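Palavlow Desk Tidying: README

Hello, and thank you for opening this file before anything else in the folder. It goes with the Palavlow desk tidying set, a small collection of pictures and notes on the humble business of putting scissors, pencils and paper back where they belong. Tyyne Väisänen began it in June, when the shared tables at Brendodwood had reached the point where finding a pencil meant asking three people, and the rest of us joined in bit by bit (some more willingly than others!).

Version 2, January 23, 2018
Kept by: Tyyne Väisänen and Ngaio Maihi
Questions to: Sirkka Kemppainen

What the set is about

One table, one lamp, one desk organiser and the few things that live in or near it. We chose the organiser as our subject as it is the piece of desk furniture everybody owns and hardly anyone has an opinion on, and we have grown rather fond of it. The black one we use has a tall side and a low side. Scissors go in the tall side with their handles up, sticky notes in the low side.
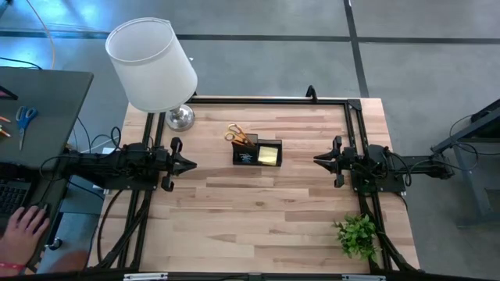 Reading time: 2 minutes

What is in the folder

There are 41 short tidying rounds, each with its own pictures and a plain text note. The notes come to over 3,000 words altogether, most of them Ngaio's, and they are well worth reading with a cup of tea. Each note says which things were to be put away, where they were meant to go, and anything the person writing felt like adding about the day. We have left the spelling as it was.

The names we use for things

We tried to keep to the words people say out loud at home or at work.

- organiser: the black holder with a tall part and a low part
- tall side: the place for scissors and pencils
- low side: the place for sticky notes
- lamp: the table lamp with the white shade and the round silvery foot
- pad: yellow paper, the larger kind, which never goes in the organiser

Santeri Peltonen would like it recorded that he argued for "caddy" and lost.

How a round goes

The lamp stays put on the left side of the table and the organiser sits out in the middle, with room on either side. Bits and pieces may be lying about on the wood, such as a small screwdriver, and a note will say whether they belong to the round or have simply been left there. A pencil in the tall side may lean whichever way it likes. Onni Peltonen tried for a while to have them all standing straight, but a pencil sharing a cup with scissors will always find its own slope, and we stopped minding.

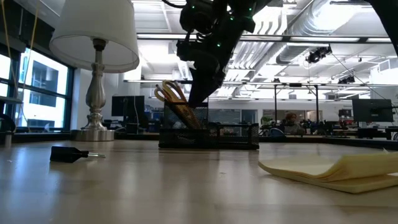
Known gaps and muddles

Rounds up to number 7 were written up before we had settled our names, so you will find "pot", "cup" and "holder" all meaning the tall side. The pad is called "block" in a couple of Sirkka's notes. Daylight comes in from the windows and we did nothing to even it out, so the wood can look quite shiny in one picture and duller in the next.

Using it

Please do use the set for teaching, for planning your own tables or for anything else along those lines, and mention Palavlow when you pass it on. If you spot a wrong name in a note, send Sirkka the round number and the line, and she will put it right in the next version.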